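Teaching a home-built arm to move fruit, part 3: practice takes with the hand-held grippers

Posted by Shona Cruickshank, 17/11/2020

If you have followed along from part 1, you now have an arm bolted to a board, a Fekport controller that answers when you talk to it, and probably a sore thumb from all those little screws. Well done! I really mean that, because the wiring page alone took me most of a month and I had Calum Cowie on the phone for half of it.

This part is gentler. We put the arm to one side and pick up the hand-held grippers, and with those we record ourselves doing the job we want the arm to learn later. The job is a homely one: take a piece of fruit from the table, put it in a bowl or on a plate, let go, come back for the next. You can do it in a kitchen, a spare room or a corner of a shared workshop, wherever you have a table and somebody who doesn't mind the clutter for an evening or two.

What you need

A pair of hand-held grippers with their cameras fitted, charged
The pads for the fingers, and a small screwdriver that fits the pad screws
A laptop with Vevness installed (the recording program from part 2)
A memory card with plenty of room on it
A bowl and a plate
Fruit in different sizes, and a few tomatoes if you have them
A notebook, and a pencil you won't lose

Step 1. Check the pads

Squeeze each gripper shut slowly and look at how the pads meet. They should touch along their whole length at the same moment. If the tips meet first, loosen the screws a quarter turn, press the pads flat with your finger and thumb, and tighten again, going back and forth between the screws the way you would with a car wheel. Wipe the pads with a slightly damp cloth and leave them to dry while you do the next step. I skipped this wiping business for weeks, and my pads had a fine coat of orange oil on them and let go of things at the silliest times.

Step 2. Set out the table

Start with the big, easy things. Apples and oranges are the right size for a first evening, and I would keep the tomatoes back until your hands have settled down. Put the bowl at the far side of the table, where you can reach it with your elbow only a little bent, and scatter the fruit between you and it. Leave a hand's width between pieces to begin with. You can crowd them later.

Turn on the lights you mean to use and then leave them alone. Ishbel Leckie, who built hers from the same MacKinnon kit as mine, recorded a lovely long run with the sun going down behind her, and the first takes and the last ones might as well have come from different houses.

Step 3. Do a few dry runs

Go through the motions without recording. Come in from above with the jaws open wider than you think you need, lower them past the middle of the fruit, close, lift, carry, lower, open. Wait one breath before you pull away. That breath matters a good deal more than it sounds, and I'll come back to it further down. 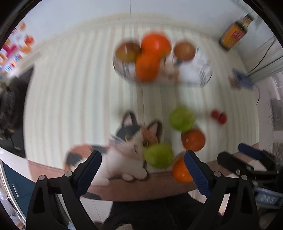

Keep your wrist as quiet as you can. Most of us swing a gripper the way we would swing a spoon, with a little flourish at the end, and the camera rides along on every bit of it. When you play a take back and the fruit smears across the screen, slow down on the next one. A small amount of blur is fine (everyone has it), but if you can't tell where the fingers closed, the arm won't be able to tell either.

Step 4. Record the first set

Open Vevness, start a new session and give it a name you will still understand in July. Mine are just the room and a number. Then:

Hold both grippers still, jaws open, until the light goes steady.
Press record on the laptop, or get a helper to do it.
Move one piece of fruit, start to finish.
Set the grippers back where they began.
Stop, and write the take number in the notebook with one word next to it: good, dropped, bumped.

Keep the dropped ones. I used to delete them out of plain embarrassment until Keir Shearer talked me out of it, and they have earned their place on the disk since.

My first proper set was 34 takes, and 11 of those were marked "dropped," so please don't be discouraged if yours looks the same. The second set was 44 takes and a good deal tidier. Stop when your forearm starts to ache. You can always do another set tomorrow.

Step 5. Make it harder

Once the bowl goes smoothly, change over to the plate and pile things up. Picking from a heap is a different sort of job altogether. You have to choose a piece that can come away without bringing its neighbors along, and you have to get two fingers down into gaps that were never meant for them. Take from the top first. For a small tomato, turn the gripper so that one finger goes in along the rim of the plate and the other comes down on the open side, and close it very gently.

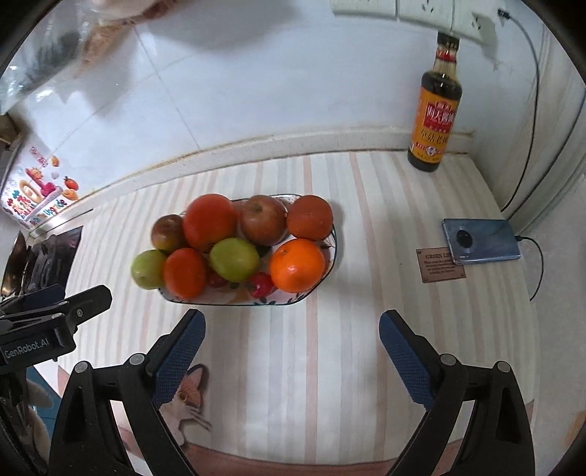
Step 5: the full plate, with the jaws held wide in front of it.

Round fruit likes to roll once you take its neighbor away, so give the pile a moment to settle between picks. If something rolls off the plate, carry on recording and pick it up from wherever it stops.

Step 6. Look through what you have

Copy everything off the card before you go to bed. Then play each take at half speed and check three points: you can see the fruit before the jaws close, you can see the jaws let go, and there is that one breath of stillness after. Eilidh Pollock trims hers down to the second, but I leave a bit of slack at both ends and the Etum trainer has never complained.

You'll want 1,000 takes in the end, which sounds dreadful and is quite pleasant if you put the radio on. Spread them over several weeks and move the bowl a little each time you sit down.

If a pad works loose

Stop the take, tighten the screws and do Step 1 again from the beginning. Make a note of the take where you first noticed it, and go back over the few before that one too.

Part 4 covers loading the takes into the trainer and getting the arm back on its board. Bring the fruit, but maybe not the same fruit.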